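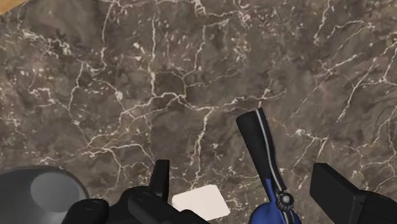

According to Tavion Fitzsimmons the argument over fingertips went on longer than the testing did, and he'd do the fingertips first again if he had to start over. He runs gripper comparisons at Prunow, all of it in simulation so far. We talked by phone, he was eating lunch.

Testing > Grippers > Interviews

Two candidates. The Skeltetine, two fingers on a linkage, and the Gallagher, parallel jaw. Same arm model, same controller (Terivent), same start poses. Each one got 135 grasps on a cluttered counter. "People send me numbers from a bare table with one cube on it," he says. "I can't use that. Put a handle next to a flat thing and then talk to me."

The flat things were the trouble. The Gallagher lost 19 grasps, most of them on thin parts, jaws closing over the top and picking up air. The Skeltetine did better there but the knuckles stick out. "You plan for the tips and then it's the knuckle that hits something. We had to redo the collision shapes twice. Maybe three times, I'd have to look."

Dark stone textures on the counter were his idea. Black fingers on a busy dark surface, he wanted the wrist view to be hard. The first segmentation model took veins for edges — "it loved the veins" — and they retrained it with 526 extra renders. Better now. Not fixed.

I asked about the controller. Long pause. "Terivent's fine. The default force ramp is too slow for me." He changed it, then changed it back becuase the two grippers weren't getting the same treatment any more. Those runs got thrown out.

So which one? He wont say yet. Leaning Skeltetine for mixed clutter, Gallagher if all you move is boxes. Real hardware is supposed to be on the bench in August and he expects the friction numbers to be wrong. "They always are. I just want to know by how much." Cameras come after that, same setup, two wrist mounts to compare.

Last updated: May 27, 2025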